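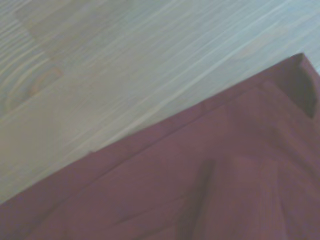

4.2 Length of notice and placement of judgement

The second measure concerns where in a review the critic first states an opinion of the comedy. The corpus described in Section 3 contains 724 newspaper reviews of stage comedies presented in Kirport and Adum. Of these, 171 deal with farce in the narrow sense used here, that is, a play whose plot depends on concealment and on the timing of entrances. The remainder cover comedy of manners, parody, revue and a residual group in which the programme gave no label and the coders could not agree on one.

Each review was divided into sentences and each sentence was coded as plot summary, credit, audience report or evaluation. Audience report was kept apart from evaluation. A sentence such as "the house laughed throughout the second act" commits the critic to nothing, and earlier coding schemes that treated it as praise have probably overstated how favourably farce was received. Where a sentence did two jobs, it was coded by its main clause. Headlines were excluded, as they were usually written by a sub-editor.

In the farce group, evaluation tended to come late. Critics opened with the name of the company and the venue, moved to a summary of the plot, and then reported the response of the audience. Their own opinion, if they gave one, was most often found in the final paragraph, where it was attached to individual players and seldom to the script. In 38 of the farce reviews no evaluative sentence was found at all. The parody group shows the reverse pattern. An opinion is commonly given in the opening paragraph and the plot is treated as background.

Two explanations were considered. The first is space. Farce was more often reviewed in the short overnight notice, filed before midnight, and a critic with little room may have given priority to matters of record. The effect remained, however, when the comparison was limited to reviews of more than 700 words. The second is that critics had no settled vocabulary for physical comedy. Terms such as "brisk", "lively" and "well drilled" recur across both towns and are applied to good and bad productions alike. Critics writing on parody could refer to the work being mocked and measure the imitation against it, and no comparable standard was available for a mistimed door.

The second explanation is supported in part by the Irano festival reviews, which were written by visiting critics and were held out of the main corpus. These reviewers described stage business in some detail and placed their judgements earlier. They also disagreed with one another more sharply. As the festival ran only in June and favoured touring companies, the difference may reflect the standard of production as much as the habits of the critics, and no test of significance was attempted.

A further limitation is that the coders worked from the printed text and had no access to the performances. Agreement between coders was lowest on irony. A remark that a leading player "spared himself nothing" was coded as praise by one and as blame by the other, and items of this kind were removed from the placement measure but kept in the vocabulary counts reported in Section 4.3.

Figure 2. Maroon material on a pale wooden surface.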